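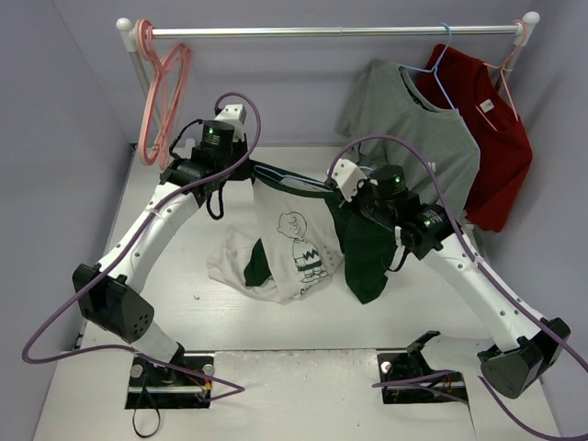 Gray and red already up, the cream and green raglan on its way.

I have been putting off writing about hangers for the better part of a year, mostly because I know how it sounds. But I got three comments on the last closet post asking what I do with T-shirts, and one very sweet email from a reader who has folded hers in thirds since college and is now wondering about her life choices, so I've made a pot of coffee and we're going to talk about it!

Some background for anyone new. We moved into the Veselora apartment in January, and it has one closet. One! It's a decent size for a coat closet, and that is what I suspect it was meant to be. Our old place had a dresser built into the wall, and I had gotten used to just stuffing things in drawers until the drawers wouldn't close (then leaning on them). When we got here there was no dresser and no room for one either, unless we wanted to climb over it to get to bed. So everything that could hang was going to have to hang, T-shirts included.

I know people have strong feelings about this. My mother thinks hanging a T-shirt is a waste of a hanger. My own objection was always the shoulders, those little bumps you get where the hanger pokes up, like you've got something living in there. Most of that, in my experience, came from two things: hangers that were too wide, and yanking them in through the neck.

The neck! I did it for years. You hold the shirt up, you shove one end of the hanger down through the collar, then you stretch the whole thing sideways to get the other end in, and by summer all your necklines look like bacon. The gentle way is to bring the hanger up through the bottom hem, and on any shirt I really love that is what I do. If you're going in through the top anyway (and I still do with the ordinary ones, I'm not a saint), tilt the hanger so one arm goes well down into a shoulder first, and then let the second arm drop in after it. Keep the bottom of the shirt resting on a table while you do it. A shirt dangling in midair has its whole weight pulling on the collar and twists around on you, and one lying on a surface just sort of waits.

Raglans are their own little puzzle, by the way. There's no shoulder seam to line anything up with, just that long diagonal running from the collar to the underarm, so I go by the collar band and check that it sits even on both sides of the hook. I love a raglan with a contrast collar for this reason. A dark green band on cream fabric tells you right away if you've got it on crooked.

On to the hangers themselves. I went through a wooden phase and it was beautiful and I could fit hardly anything in the closet. Then I bought a set of the fuzzy ones from Skovon, the little home store near the library, and they grip so well that getting a T-shirt off in the morning felt like a wrestling match. These days I'm on plain plastic in pale colors, pink and light blue, and I'm very happy. They're slim, they wipe clean, and they look cheerful when they're empty. I used to have a system where one color was his and one was mine. That lasted 7 days.

The rod matters more than I expected, too. Ours came from Tovasau, order number 348 (I still have the slip taped inside the closet door, don't ask me why), and it has rounded ends so the hangers can't go sliding off the side. I like to push all the empties down to the left end and start filling in from the right. Then there's a nice open stretch in the middle to work in, and I'm never fishing for a hanger between two shirts with my elbow.
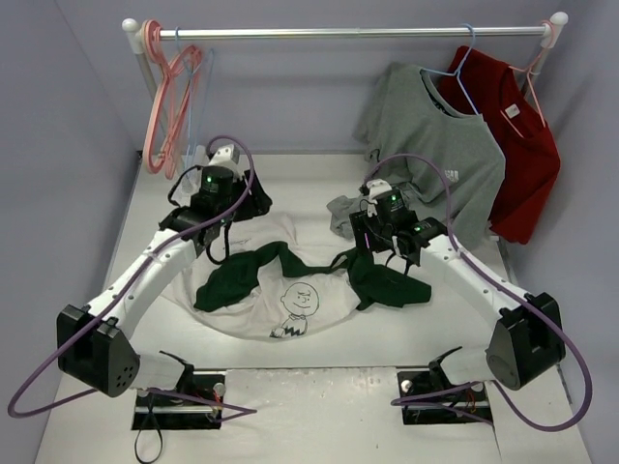

What about the pile?

Ah, the pile. I used to sort everything before I hung a single thing, sleeves with sleeves, darks with darks, and by the time I was done sorting I was tired and it all went on the chair. Now I dump the whole lot in the middle of the table and take whatever is on top. If you want it in color order you can shuffle it along the rod later, it takes a minute.

I do pull out anything with a print on the front and smooth that part flat with my palm before it goes up. And I turn the sleeves the right way out, every time, even when I'm in a hurry. Past me was terrible about this.

Sweaters still get folded, no exceptions, and they live in the big Zacharias basket under the window with a bar of soap tucked in. I'll do a separate post on that one when the weather turns and I have them all out again. In the meantime, tell me in the comments whether you go in through the neck or up through the hem!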